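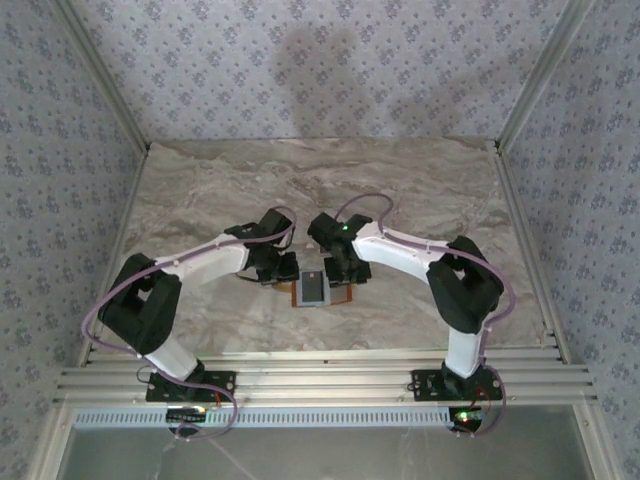

Budget for the table, not just the arms

Every equipment budget I have read for a small two-arm cell begins with the arms. They get the first line, the biggest number and most of the discussion. Further down there is a line called "sundries" or "installation", and into it goes everything the arms will stand on, run from and work at. I think this is the wrong way up, and I think it is why so many first cells arrive on time and then sit for months doing very little.

I have helped plan benches for small firms for 16 years, mostly for light handling and assembly. The last one was at Grivia, a repair business outside Trestville that wanted a pair of arms to pick up small flat parts and put them down again in the right place. It is dull work and a sensible thing to automate. The plan allowed for the arms, the grippers and a training day. It allowed £650 for everything else.

That had to cover the rail the arms bolt to, the frame, the work surface, the side and back walls, the cables and the power supply. It ran out before the walls were up. The money for the rest came from the maintenance budget in August, which pleased the people who had to sign for it about as much as you would expect.

None of these things are extras. If the rail flexes, both arms are wrong, and they are wrong by different amounts. If the cables are too short, they pull at the wrist when the arm reaches out. If they are too long they catch on things. A cable run that suits one movement can be a nuisance in the next, and the only cure is to try it, cut it and try it again. Somebody has to be paid for that time, and I have hardly ever seen it written down.

The case for putting the arms first is easy to make. They cost the most, they take the longest to arrive, and a manager who is asked for money would like to see what it buys. A supplier such as Kowalczyk will quote for a pair of arms in a day. No one will quote for a good work surface in a day, as you have to know what will be put on it. I understand why people fill in the line they can fill in.

But a quote being quick to get does not make it the right place to start. I would start with the part. What is being picked up, how thick is it, what does it lie on, and can two grippers reach it from either side without meeting? A thin flat thing on a flat surface is hard to get hold of. You may need a sheet under it, or a softer fingertip, or a small fixture that lifts one end. Any of those can change the gripper you need, and the gripper can change the arm. Buy the arms first and you have answered the last question before asking the first.

There is also the matter of two arms. People ask for a pair when they have watched a person do the job with two hands. Sometimes they are right. Often one arm and a decent clamp would do the same work, with half the wiring and no worry about collisions. Before I sign off a pair now, I ask for the job to be done by hand with one hand behind the back. It is a cheap test and it has changed a few orders.

Spares deserve their own line too. Grullero, a packaging firm I advised before Grivia, lost 27 working days waiting for a single replacement cable. They had a good arm, a trained operator and nothing to connect them with. I would now hold two of every cable and a full set of fingertips on the shelf from the first day, and give up something else to pay for it.

My own rule is plain enough. For a first cell, put aside as much for the bench and the setting up as you do for the arms. If that means cheaper arms, buy cheaper arms. If it means waiting until the next financial year, wait. Grivia has its walls now, and the second cell it is planning has a bench line that runs to a full page. The arms are on page two.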